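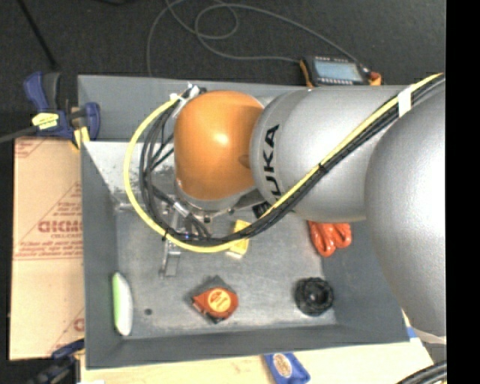 Why a tape measure, Cyril Ellwood wanted to know, when the robots he had read about only ever move cardboard boxes? He asked it before our group had even put our bags down, and it turned into the question our whole report is built on. Thanks, Cyril.

# Open Day at the Cevgate Lab: Picking Odd Things Out of a Bin

Report for Intro to Automation, handed in 20/06/2021

## Why we went

Our class had spent most of April on robot arms, but only on paper. We drew joints, we worked out reach, and we argued over who had lost the protractor. The Cevgate lab runs an open day for students, and our group picked the bin picking demo, mostly because it sounded messy. It was! We stayed for both runs and missed the welding talk completely, which two of us are still a little sore about.

## The setup

The arm is a KUKA, silver with an orange wrist, and it is a lot bigger up close than we had pictured. It works over a gray metal bin with slanted walls. The bin is clamped in place, and we would have skipped that step. One of the lab staff told us that a bin that shifts even a little between picks will ruin a whole afternoon of data, so now we clamp everything (our own project included).

The cables run on the outside of the arm, down to the wrist, held with zip ties and a bit of tape. We had expected something tidier. The staff said they like being able to get at them, and that the loop near the wrist has to be long enough for the wrist to turn without pulling. Getting that length right took them two tries.

The software that picks where to grab is called Skorar. It was started by a grad student named Coughlan, and parts of the menu still have old nicknames in them.

## What goes in the bin

Back to Cyril's question. The lab uses a set of 40 everyday objects and puts in a handful at a time. When we leaned in there was the tape measure, a yellow block, some orange-red cord in thick loops, a black round thing with a ridged rim and a long green and white object over by the wall.

Boxes are easy, we were told, because they have flat sides and the gripper can come at them in a predictable way. Cord is the opposite. It bends, it slides, and there is no one right place to hold it. A tape measure is somewhere in the middle: solid, but with rounded parts that can roll out of a narrow finger. The point of mixing them is that the program can't learn one trick and use it on everything.

## The demo

Each run was 300 seconds on the clock. In the first one the arm went for the block and got it right away, and everybody clapped — including the staff, who must have seen it plenty of times. The cord took longer. The gripper came down, closed on almost nothing, went back up and tried again from a different angle. We thought that second try was the best part of the day, because it had clearly changed its plan.

The second run was slower. An object ended up close to a wall, and there just isn't much room for a gripper to get down there next to a slanted side. The staff call these "wall cases" and keep a separate list of them.

## What we are taking into our own project

Our sorter is named Pullell and it is made from a kit arm and a baking tray. After the visit we changed these things:

- The tray is clamped to the desk.
- The cable at the wrist has a bigger loop. It used to tug on every full turn.
- We added cord to our test objects. Pullell is terrible at cord.
- Failed grabs get written down with the object and where it was lying.

We still want to try a tray with slanted sides. Cyril thinks we can bend one out of sheet metal in the shop, and he has already asked for the key.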